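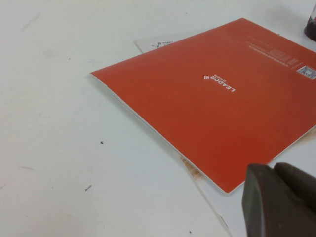 A reader in Lasville wrote to me that paper manuals are a waste of trees, and that any person who still wants one can print it at home. I have read this letter many times, and I want to answer it with respect.

I moved to this country 11 years ago. My English came mostly from printed things: bus schedules, recipes on packages, and the small books packed together with a kettle or a lamp. I could keep them on the kitchen table and write the words of my own language between the lines. With a phone I cannot do this so easily.

In June I bought a heater from a shop in Zellevside. In the box was only a card with a code. The code opened a page, the page asked me to make an account, and after this came a file of 300 pages in many languages. Mine was not among them. I needed two pages, about the valve.

The reader is right that many manuals go in the trash unopened. I did it also. But let the shop ask at the counter: paper or no paper? It is one short question. My neighbor on the second floor has no printer and no smartphone, and she also pays full price for her heater.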